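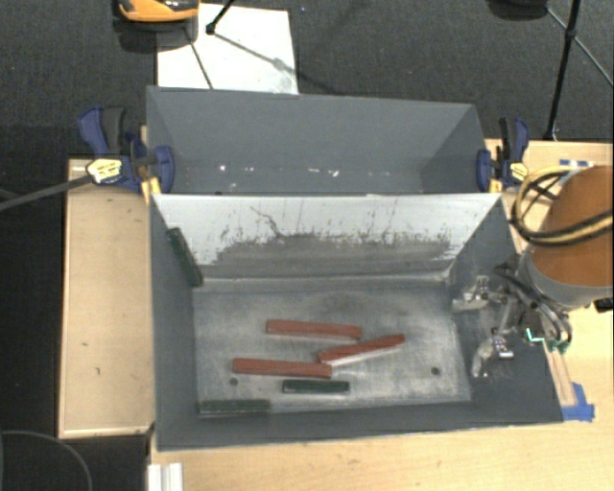 Do you need a bin with holes in the bottom?

Every spring the storage catalogues tell us that loose blocks, offcuts and odd bits want a lidded, divided, labelled box of their own. I have my doubts. A plain grey bin with sloping sides does most of the job, and a second one next to it does the rest. Put the muddled lot in one, leave the other free, and move things across as you sort them.

By colour or by size? Colour looks tidy for an afternoon. I sort by length, as I have never once gone looking for "a red one". If you do go by colour, watch out for dark green in a grey bin. It vanishes against the sides, and you'll swear you're a piece short.

Scuffs on the floor of a bin are no reason to replace it. Vamodex sell a "restoring cream" for this. I tried it on 2 bins and could see no difference on either by Tuesday. Warm water, washing-up liquid and an old cloth will lift the loose dirt, and the scratches can stay.

Holes are another matter. Fine for blocks, hopeless for screws. Line the bottom with card, or keep the small stuff in a jar.

Lastly, don't fill to the brim. The Iltwood leaflet says 55 blocks to a bin, which may well be true if you never want to see the bottom 50 again. One loose layer is plenty – you can see what you've got and get your fingers round it.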